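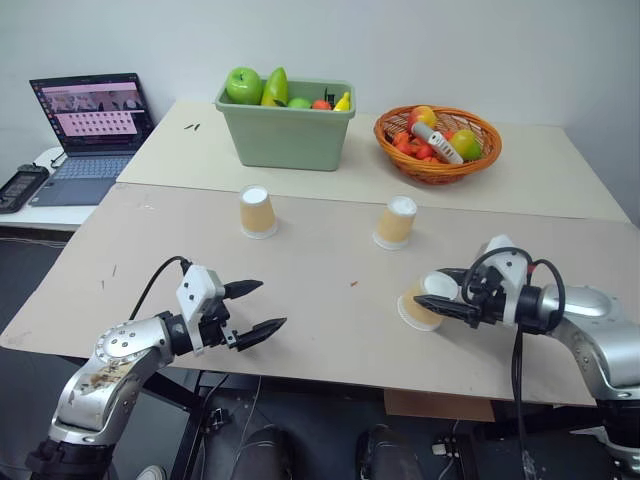
Cup work at the test table, with one cup on its side against the fingers of the right gripper.

Two-armed machines still too slow for shop floor, Pelludberg trial finds

Robot arms can now set paper cups upright and sort produce into bins without a person steering them, but not at a pace that would earn them a place behind a counter, according to results released this month by Ulto, the automation test shop in Pelludberg.

The trial covered six chores chosen from homes and small stores: standing up and nesting cups, moving fruit between containers, folding hand towels, wiping a counter, closing a zippered bag and loading a cutlery tray. Each was run on two-armed machines fitted with parallel grippers, the simple two-finger kind. Ulto logged 3,971 attempts between January and May.

Every attempt was given a limit of 30 seconds. The clock started when either arm moved and stopped when the objects were at rest in the target position. Attempts in which a person touched the table or the machine were scored as failures, whatever state the objects ended in.

Moving fruit between containers was the most dependable of the six. Ulto used artificial produce throughout, which does not bruise and keeps its shape from one run to the next. The report says plainly that real fruit would be harder, and that no claim about grocery work should be drawn from the result. Small items at the bottom of a container were missed more often than large ones on top.

Cups gave mixed results. A cup standing on its rim was usually picked up on the first try. A cup lying on its side was a different problem: light, round and free to roll, it tended to move when a finger made contact, and the second arm was then needed to trap it. Paper walls also limited how hard the fingers could close. Ulto lowered the grip force partway through the trial after a batch of crushed cups, and reports results from before and after the change separately.

Towels and zippered bags were the weakest chores. Most failed towel attempts ran out of time with one fold complete. On the bags, the usual fault was losing the zipper pull and closing the fingers on fabric.

Gagnon, which runs lunch counters in the Pelludberg area and paid for part of the work, had asked whether a machine could restock cups and condiments between the morning and midday rushes. Ulto's answer is no for the present. The arms could do parts of the job on a cleared surface, but the report assumes a worker nearby to deal with dropped items, and on that basis it finds no saving in labor. Gagnon said in a written statement that it would not install equipment at its counters this year and would look at the question again when the next round of results is out.

The report gives more room to recovery than to speed. When an object fell outside the reach of both arms, the attempt was over. When it fell within reach, the machines sometimes tried again and sometimes repeated the original motion over an empty spot. Ulto regards the second behavior as the main obstacle to unattended use - a slow machine can be scheduled overnight, but one that does not register a dropped cup has to be watched.

Household use is treated briefly. Ulto notes that its tables were at a fixed height, that lighting was constant and that no objects were stacked deeper than one container. Kitchens offer none of these conditions reliably. The report makes no forecast of when a home machine might be practical.

Grundeck, a maker of gripper fingers, will supply softer fingertips for the next round. Ulto plans to repeat the cup and towel chores first, with the time limit unchanged so the two sets of results can be compared. Counter wiping will be dropped, as the scoring depended too much on how the spill was laid down.

The full tables, including the failure codes for each attempt, are available from Ulto on request. Results from the next round are expected in the fall.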